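그리퍼를 바꾸기 전에 카메라부터 다시 다세요

요즘 만나는 사람마다 그리퍼 얘기만 합니다. 손가락이 두 개냐 세 개냐, 흡착이 낫냐, 손끝에 촉각 센서를 넣느냐 마느냐. 저도 그런 얘기 좋아해요. 점심 먹으면서 한 시간은 거뜬히 떠들 수 있습니다. 그런데 지난 몇 달 동안 집 안에서 움직이는 양팔 로봇을 이리저리 시험해 보고 나니까 생각이 꽤 바뀌었어요. 우리가 손에 쓰는 신경의 절반만이라도 눈에 썼으면 좋겠다는 쪽으로요. 아니, 눈이라기보다는 눈이 어디에 붙어 있고 얼마나 기울어 있느냐는 문제인데, 이 얘기를 꺼내면 다들 표정이 심드렁해집니다. 그래서 글로 씁니다. 글은 중간에 끊고 커피 가지러 갈 수가 없으니까요(물론 창을 닫으면 그만이지만).

발단은 2월이었어요. 저희 팀은 작은 팀이고, 시뮬레이션 안의 가정집에서 로봇한테 문을 지나가게 하고, 복도를 따라가게 하고, 방에 들어가서 뭔가를 집어 오게 하는 일을 합니다. 과제 묶음 이름이 Skosovdale인데 어디서 따온 이름인지는 저도 몰라요. 제가 들어왔을 때 이미 그 이름이었고 폴더도 설정 파일도 전부 그 이름이라 이제는 바꿀 엄두가 안 납니다. 그 안에서 그리퍼 두 종류를 비교하기로 했어요. 하나는 저희가 Brekero라고 부르는, 손가락이 가늘고 끝으로 갈수록 좁아지는 두 손가락짜리. 다른 하나는 Drorkarano, 손가락이 넓적하고 안쪽에 패드가 두툼하게 들어간 놈입니다.

시작할 때 제 예상은 뻔했습니다. 넓적한 쪽이 이긴다! 접촉 면적이 넓으니까 조금 비뚤게 잡아도 버틸 거고, 컵이든 리모컨이든 문손잡이든 대충 가져다 대도 걸리겠지 싶었어요. 내기까지 했습니다. 점심값이 걸린 내기였고 저는 졌어요. 그 얘기를 하려고 이 글을 쓰는 건 아니지만, 아예 관계가 없는 것도 아니네요.

한 조건당 320번씩 돌렸습니다. 같은 집, 같은 출발점, 같은 물건. 첫 묶음에서 Brekero가 242번 성공했고 Drorkarano는 그보다 한참 아래였어요. 저는 당연히 제어기 쪽을 의심했습니다. 손가락 닫는 속도가 서로 달라서 그렇다, 힘 제한이 잘못 들어갔다, 마찰 계수를 누가 건드렸다. 사흘을 그걸 뒤졌어요. 설정 파일을 한 줄씩 맞춰 보고, 닫힘 곡선을 겹쳐 그려 보고, 한밤중에 혼자 화면 보면서 중얼거리고. 없었습니다. 두 그리퍼 모두 물건에 닿기만 하면 잘 잡고 있었어요. 닿지를 않는 게 문제였죠.

실패 기록을 하나하나 열어 보자고 한 건 인디라 차코(Indira Chacko)였어요. 저는 솔직히 귀찮았습니다. 성공률 표가 있는데 뭐 하러 영상을 일일이 보나 싶었거든요. 그래도 보기 시작하니까 금방 눈에 들어왔습니다. 넓적한 손가락이 머리 카메라의 시야를 가리고 있었던 거예요. 로봇이 물건에 가까이 갈수록, 그러니까 정보가 제일 필요한 순간에 가까워질수록 자기 손이 자기 눈을 막습니다. 마지막 한 뼘을 거의 감으로 가는 셈이죠. 가느다란 쪽은 손가락 사이로 뒤가 보입니다. 틈 하나가 성적을 갈라놓은 거예요. 그리퍼의 성능을 재고 있다고 믿었는데 저희가 잰 건 그림자의 크기에 가까웠습니다.

여기서 한 가지 고백하자면, 저는 그때까지 시뮬레이터에서 로봇 카메라 화면을 제대로 본 적이 별로 없었어요. 늘 천장에서 내려다보는 관찰자 시점으로 봤습니다. 깔끔하고, 로봇이 작은 장난감처럼 보이고, 뭐가 어디 있는지 한눈에 다 들어오니까요. 그 시점에서 보면 모든 게 쉬워 보입니다. 왜 저걸 못 잡아? 바로 앞에 있잖아! 그런데 로봇은 그 시점을 가진 적이 없어요. 로봇이 가진 건 자기 몸통과 자기 손이 잔뜩 들어온, 좁고 삐딱한 화면입니다. 운전 연수하는 사람 옆에서 잔소리하는 것과 드론 띄워 놓고 위에서 잔소리하는 건 다른 일인데, 저는 몇 년을 후자로 살았더라고요.

그 뒤로 규칙을 하나 만들었습니다. 누구든 그리퍼에 대해 의견을 내려면 먼저 그 그리퍼를 단 로봇의 머리 카메라 화면만 보고 집을 한 바퀴 조종해 볼 것. 찬드라세카르 탐피(Chandrasekhar Thampi)가 이걸 제일 싫어했어요. 팔 제어를 오래 해 온 사람이고 관절 각도만 보면 손이 어디 있는지 머릿속에 그려진다는 분입니다. 그런데 침실 문 앞에서 십 분을 헤맸어요. 문틀에 팔꿈치가 걸리고, 빠져나오려고 몸을 돌리면 이번에는 반대쪽 손이 걸리고. 본인도 웃고 저희도 웃었는데, 다음 날 탐피 씨가 카메라 받침 수정안을 들고 왔습니다. 의견서 백 장보다 문틀 하나가 빨랐어요.

기울기 얘기를 좀 해야겠습니다. 저희가 두 번째로 비교한 건 그리퍼가 아니라 카메라 자세였어요. 똑바로 수평을 맞춘 경우와, 일부러 옆으로 돌려 놓은 경우. 왜 일부러 돌려 놓느냐고 묻는 분이 꼭 계십니다. 실제 로봇에서는 카메라가 수평으로 남아 있는 시간이 생각보다 짧기 때문이에요. 받침 나사가 조금 풀릴 수도 있고, 팔을 뻗으면 몸통이 같이 기울고, 문턱을 넘을 때는 화면 전체가 휘청합니다. 그런데 많은 비교 실험이 완벽하게 수평인 카메라를 전제로 돌아가요. 그 전제 위에서 그리퍼 A가 B보다 몇 퍼센트 낫다고 하면, 저는 이제 그 숫자를 어떻게 받아들여야 할지 모르겠습니다.

결과를 미리 말씀드리면, 기울기를 넣는 순간 그리퍼 사이의 순위가 흔들렸습니다. 뒤집힌 건 아니고요. 가는 쪽이 여전히 앞섰는데 차이가 과제마다 들쭉날쭉해졌어요. 컵 집기는 거의 그대로인데 문손잡이 잡기는 둘 다 무너졌습니다. 손잡이는 작고, 문은 크고, 가까이 가면 문짝이 화면을 다 먹어 버리거든요. 거기에 화면까지 비스듬하면 세로로 서 있어야 할 모서리가 전부 대각선이 됩니다. 사람은 고개를 갸우뚱해도 문이 서 있다는 걸 알아요. 저희 정책은 그걸 몰랐습니다. 문은 언제나 수직이라고 배웠으니까요.

복도가 특히 재미있었어요. 넓은 거실에서는 웬만큼 기울어도 어떻게든 갑니다. 실수할 공간이 있으니까요. 복도는 봐주는 게 없습니다. 양쪽이 벽이고, 한쪽에는 열린 문이 튀어나와 있고, 바닥 색이 중간에 바뀌면 그걸 벽으로 착각하기도 하고요. 게다가 앞쪽에 사람이라도 서 있으면 멀리 있어서 점처럼 작은데, 그 점이 제일 중요한 정보예요.

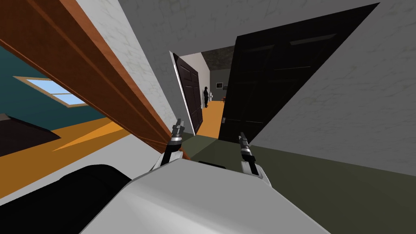

그래서 저는 그리퍼 비교표에 열을 두 개만 더 넣자고 주장하는 중입니다. 하나는 팔을 편하게 든 자세에서 손이 화면을 얼마나 가리는지. 또 하나는 카메라가 기울었을 때 성공률이 얼마나 떨어지는지. 대단한 장비가 필요한 것도 아니에요. 시뮬레이터라면 값 몇 개 바꿔서 밤새 돌려 두면 됩니다. 저희도 그렇게 해서 기록을 891개 모았고, 그중에 제가 직접 끝까지 본 것만 해도 눈이 시릴 정도였어요. 그런데 그 시간이 올해 들어 제일 배운 게 많은 시간이었습니다.

물론 반론도 있습니다. 손목에 카메라를 달면 되지 않느냐는 거죠. 맞아요, 달면 좋아집니다. 저희도 달아 봤어요. 마지막 한 뼘 문제는 많이 풀립니다. 그런데 손목 카메라는 복도를 건너는 데는 별 도움이 안 돼요. 손이 위를 보고 있으면 천장이 찍히고, 옆을 보고 있으면 벽이 찍힙니다. 이동하는 내내 결국 머리 카메라에 기대야 하고, 그 화면 안에는 여전히 자기 손이 들어와 있어요. 그럼 이동할 때는 팔을 내리면 되지 않느냐, 이것도 많이 듣습니다. 내리면 됩니다. 빈손이면요. 쟁반을 들고 있으면 못 내립니다. 집안일의 절반은 뭘 들고 걸어가는 일인데 말이죠.

또 하나는 학습으로 다 해결된다는 의견입니다. 데이터를 많이 넣으면 가려진 화면도 기울어진 화면도 알아서 익힌다고요. 저도 반쯤은 동의해요. 실제로 기울인 화면을 섞어서 다시 학습시켰더니 손잡이 과제가 꽤 회복됐습니다. 다만 섞어 넣으려면 누군가는 그런 화면이 부족하다는 걸 먼저 알아차려야 하잖아요. 저희는 거기까지 가는 데 두 달이 걸렸습니다. 표만 봤으면 아직도 마찰 계수를 뒤지고 있었을 거예요.

제어기 얘기도 짧게 하고 갈게요. Chettiar라고 부르는 저희 쪽 제어기가 있는데, 목표 지점을 부드럽게 따라가는 건 참 잘합니다. 너무 부드러워서 탈이에요. 화면이 가려져서 목표 추정이 튀면 그 튄 값까지 우아하게 따라갑니다. 투박한 예전 제어기는 값이 튀면 덜컥 멈췄거든요. 보기에는 흉했는데 벽에는 덜 박았어요. 저는 가끔 그 덜컥거림이 그립습니다. 차코 씨는 제가 그 말 할 때마다 고개를 젓지만, 추정값이 못 미더울 때 잠깐 멈추는 기능을 도로 넣자는 데는 찬성했어요. 지금 시험하는 중이고 문턱값을 어디에 둘지로 매일 옥신각신합니다. 높이면 로봇이 복도에서 머뭇거리고, 낮추면 문짝을 들이받고.

그러니 혹시 지금 그리퍼 카탈로그를 펼쳐 놓고 고민하시는 분이 있다면, 하루만 미뤄 보세요. 지금 달려 있는 그리퍼로, 지금 달려 있는 카메라 화면만 보면서, 제일 좁은 복도를 한 번 지나가 보시는 겁니다. 관찰자 시점은 끄고요. 중간에 너무 답답해서 켜고 싶어질 텐데, 그 답답한 자리를 적어 두시면 됩니다. 저는 첫날 메모가 한 쪽을 꽉 채웠고 그중에 손가락 힘에 관한 건 한 줄도 없었어요.

넓적한 그리퍼도 버리지는 않았습니다. 점심값은 날렸어도 정은 들었거든요. 카메라 받침을 조금 올리고 각도를 바꿔서 다시 돌려 보는 중인데, 가리는 면적이 줄어드니까 성적이 슬금슬금 올라오고 있어요. 탐피 씨가 가져온 수정안이 바로 그거였습니다. 다음 묶음이 끝나면 내기를 한 번 더 하자고 해 뒀고, 이번에도 저는 넓적한 쪽에 걸 생각이에요.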